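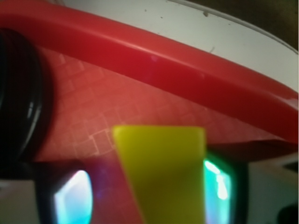
Plateau de tri : inventaire et remise en ordre

J'ai passé la matinée du 30 avril 2018 à reprendre le bac des petits objets, celui qui traîne d'un plan de travail à l'autre depuis l'automne. Le contenu avait dérivé. On y mettait au départ les boutons-poussoirs, puis les cubes, puis tout ce qui n'avait pas de place ailleurs.

Le contenant d'abord. Un plateau rectangulaire en plastique rouge orangé, rebord relevé, surface finement texturée. La texture retient un peu la poussière mais empêche les petites pièces de glisser quand on le porte. Lavage à l'eau tiède, une goutte de liquide vaisselle, brosse souple. Pas d'éponge abrasive : Wissam Twal a essayé sur un autre bac en septembre et le brillant du rebord n'est jamais revenu.

Je travaille à côté de l'évier, sur le plan en métal. C'est commode pour rincer, moins pour poser des objets en tissu. Les peluches vont donc dans le plateau en dernier, une fois le fond essuyé.

Les boutons ensuite. Ils sont six, chacun avec un dôme coloré et brillant sur une base ronde, noire et épaisse : violet, orange, rose clair, jaune, vert pâle, rouge. Le rouge est le plus grand et ne rentre dans aucune des boîtes de rangement que j'avais prévues. J'ai mesuré la plus large chez Lusteck, 297 mm de long – la longueur suffit, la hauteur non. Hadi Akl me conseille de coucher le bouton sur la tranche. Je n'aime pas l'idée, le dôme porterait contre la paroi.

Pour l'entretien courant, je m'en tiens à ceci :
chiffon microfibre à peine humide sur le dôme
pinceau sec autour de la base
aucun produit à vitres
séchage à l'air, 30 minutes, dôme vers le haut 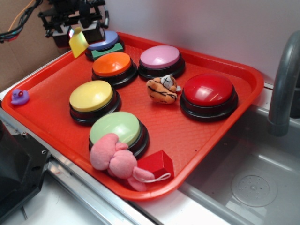 Les pièces dures se traitent vite. Le cube rouge est en bois, il ne passe donc pas sous le robinet, un chiffon suffit. Le bloc vert rectangulaire et la pièce jaune en biseau ont tendance à se coincer entre les bases des boutons, et c'est là qu'on les oublie. Je les range désormais dans un sachet à fermeture, avec le petit canard violet, qui finit sinon sur le rebord ou par terre.

Restent les peluches. Le tigre est simple, brossage à sec. La peluche rose a une boucle de ficelle blanche qui s'accroche à ce qui l'entoure. Lụa Trình propose de la couper. Je préfère la garder pour suspendre l'objet à un crochet – le rangement vertical libère de la place au fond et la peluche ne s'écrase plus.

Côté budget, j'avais relevé chez Grastley un casier compartimenté à 1 840 couronnes, port compris. Trop cher pour une poignée de jouets. Le modèle Rutelby, sans couvercle, est à près de 1 000, mais ses cases sont carrées et trop étroites pour les bases rondes. J'ai finalement découpé des séparations dans du carton brun, assemblées par entailles à mi-hauteur, sans colle. Elles s'arrêtent un centimètre sous le rebord, ce qui laisse la prise libre pour soulever le plateau.

Prochaine étape, l'étiquetage. Nizar Saab m'a prêté son étiqueteuse, il manque encore la cassette de ruban.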